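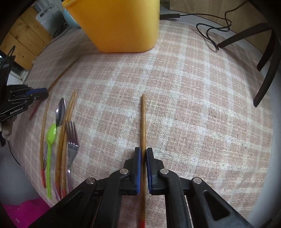 Workshop news, May
By Kristof Peeters

Our hand gripper has reached its third version, and I would like to write down where we stand, because several members have asked me at the door and I always forget half.

For those who missed the last newsletter: Danjuma Jibrin and I are building a pair of grippers which you hold and squeeze by hand. At the end we want to sort cutlery with them at the kitchen table, and later to let a small arm repeat the same movements. The project is called Stomus. The arm is not ready and I will not promise a month for it.

Cutlery was Danjuma's choice. I wanted to start with blocks. He said that blocks forgive everything, and after one evening with spoons and forks I must agree with him. A spoon is wide at one end and narrow at the other, so the place where you take it decides how it hangs. A fork can be taken well by the handle and badly by the tines. But the chopstick is the most difficult. It is thin, it rolls, and if one pad touches before the other, it goes away across the tablecloth.

With version 2 we lost the chopstick very often. The pads were too hard and the jaws did not meet parallel. In version 3 we changed the pads to a softer material, and Danjuma made the holes for the pivots again with a proper drill stand, which he borrowed from the Ivik people in Todport. The play in the joints is now much smaller. I measured it before and after, but with my old caliper, so I prefer not to print the values.

We also keep a log of every grasp, good or bad. Last week it passed 2,693 lines. We had planned to stop at 1,000, but the bad ones are useful and we continue. Please write also the failed ones when you help us. Some people are too polite to do this.

Still to do:
- a better return spring, the present one makes the hand tired after 4 or 5 minutes
- a clip to keep the cable away from the work
- spare pads, cut from the sheet that Omoregie sent us

If you have 3 or 4 metal spoons that you do not need, of different weight, please leave them in the gray box near the sink. We are at the table most evenings after seven and a second pair of hands is welcome.

Questions to the workshop desk, Todport | © Todport Shared Workshop | Back to top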